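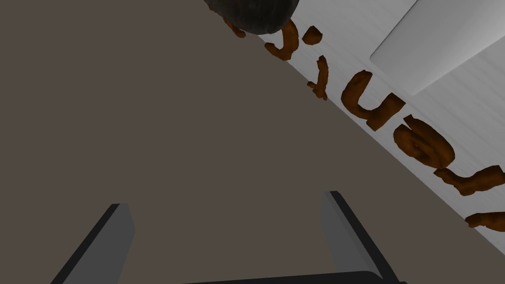

Flika, the kit that scores a grasp before the arm moves

Reviewed by Caradog Lloyd

Flika is a software kit for people who train robot arms in simulation. It comes from Trultano, and it packages a research method that had been going around as a paper and a pile of scripts. I ran it for most of November on one workstation, with a simulated arm and a parallel gripper in a set of rendered rooms.

The short version is that the method holds up and the packaging is uneven. If you already have a simulator and a policy that works some of the time, it is worth the setup. If you are starting from nothing, get something simpler running first.

What the method does

Most grasping policies I have used produce one action at a time and keep no opinion about whether the view they are working from is any good. Flika puts a second, small network beside the policy. It looks at the wrist view and gives a score between zero and one for how much the current view is worth acting on. When the score is low, the arm makes a short corrective motion to get a better view. When it is high, the policy goes ahead.

The idea is easy to state and the hard part is the training signal. Flika gets it by replaying recorded runs from many wrist poses and checking, in simulation, which of those poses led to a finished pick. You don't label anything by hand. You do pay for it in compute, and the replay step is where most of my evenings went.

Installing it

The install took me a full Friday. The core package went in cleanly. The scene loader, called Bustos, wanted an older version of a math library that my simulator would not accept, and I ended up keeping two environments and passing files between them. The manual covers this in one sentence on the last page.

Once Bustos was running I had no further trouble with it. Rooms load fast, and lighting and object placement can be changed from a plain text file. I would have liked a preview window. As it stands you edit the file, load the room, look, and edit again.

How I tested it

I used one arm and two policies. The first was my own baseline, trained on wrist views with nothing added. The second was the same network with the Flika scorer attached. Each got 1000 training episodes for the scorer step, even though the baseline made no use of them, so that both had seen the same rooms.

For the test I ran 70 picks with each policy. The objects were a mix of simple solids and awkward curved shapes. The curved ones matter more to me, as a gripper with two flat fingers has few good places to hold a piece that loops back on itself. Small shapes lined up close together are harder again. A finger that goes down beside one can push its neighbor.

I did not change the fingers, the friction settings or the wrist camera between the two sets of runs.

Results

The baseline failed 19 more picks than the version with the scorer. That is a larger gap than I expected from a part this small, and it was not spread evenly. On simple solids the two were close enough that I would not claim a difference. Nearly all of the gain came from the curved pieces.

Watching the replays, the reason seems plain enough. The baseline commits early. It sees part of a shape, picks a closing direction, and stays with it. With the scorer attached, the arm hesitates, shifts to one side and looks again, and by the second look more of the shape is usually in view.

The cost is time. Runs with the scorer were slower, and in a few of them the arm kept making small corrections until the step limit ended the episode. Trultano provides a setting called patience that caps the number of corrections. The default is too generous. I lowered it and lost nothing I could measure on the curved pieces.

I should say what these numbers do not cover. Everything was rendered. I have not run Flika on a physical arm, and a scorer trained on clean surfaces and even light may be fooled by glare or a dirty lens. The published method makes no strong claim there either.

Tilted views

The part I was most curious about was what the scorer does when the wrist is pointed somewhere unhelpful. A policy that has only seen tidy downward views tends to do something confident and wrong when the camera is mostly looking at a wall, with the furniture off to one side at an angle. There is a lot in a view like that to be distracted by: a window, leaves, a patterned square, and nothing at all between the fingers.

I tried 18 starts from steep wrist angles, kept separate from the main test. The scores came out low for almost all of them, as they should. The corrective motions were less impressive. The arm knew it had a poor view, but it did not always know which way to turn for a better one, and more than once it swung further from the work surface before coming back.

I think this is a limit of the method as it stands. The corrections are short by design, and a short move from a bad angle often lands on another bad angle. A longer recovery move, taken once when the score is very low, might do better. You can script one yourself through the callback, and I did get a crude version working.
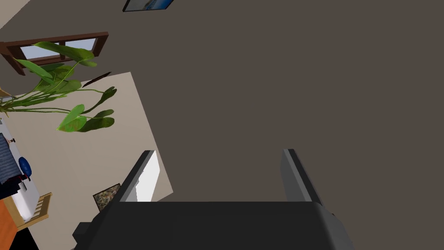
Compared with Aradach

The other package I have spent time with is Aradach, which goes at the same problem by training one large policy on many more views. There is no separate scorer and no patience setting to fiddle with. It is easier to install and easier to explain to a colleague.

On my curved pieces it did better than my baseline and not as well as Flika. On steep starts it was the better of the two, I assume from having seen more of them in training. It also took much longer to train, and when it failed I had nothing to look at except the failure. Flika at least writes its score for every step to a log. I found two bugs in my own reward code by reading that log – neither had anything to do with the scorer.

Smaller complaints

The log files are large and there is no option to thin them out.

The plotting tool uses red and green lines with no other marking, so it is no use to anyone who can't tell those apart.

Error messages from the replay step give a step number but leave out the episode.

Who should get it

Flika makes sense for a small lab or a patient hobbyist with a working simulator and objects that are hard to hold. For plain boxes and cylinders I would not bother. Set patience low from the start, turn on the score log, and write your own recovery move if your arm ever starts from a strange angle.

I am keeping it installed. The next thing I want to try is training the scorer on one gripper and testing it with another, which the manual says should work and gives no figures for.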